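Gripper faults on closing over thin wire parts, controller reports "no object"
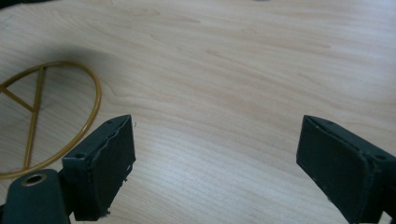

Jaws open, wire ring on the table to the left.

Handheld gripper with padded fingers, used to pick brass-coloured wire ornaments off a wooden table. Since November it closes, stalls short of the end stop and throws fault 54, then reports "no object". Out of 147 attempts it did this on nearly a third. Blocks and tubes are fine. Force limit is at the default. I have re-homed it 3 times. Is this the pads or the encoder?
Pushpa Mishra

2 answers

Teemu Mäkelä
Check the pads first. If the facing has lifted along the top seam, the fingers meet there before the faces do, and the controller sees a stall at the wrong width. Power off, push the facing back with a thumbnail and see if it moves. If it does, strip and rebond both sides, clean off any grit, then re-home with the jaws empty. Don't raise the force limit to get past the fault. It also acts as the pinch limit for whoever is holding the tool.

Brayan Quispe
Had the same on a Drillen. Changed the encoder cable and it went away. Might be that.

Comments

Leena Vainio: Cable wouldn't explain why blocks are fine.

Pushpa Mishra: Left facing moves. Rebonding on Friday.

Orvokki Miettinen: Ours needed new pads after 2000 cycles, glue didn't hold.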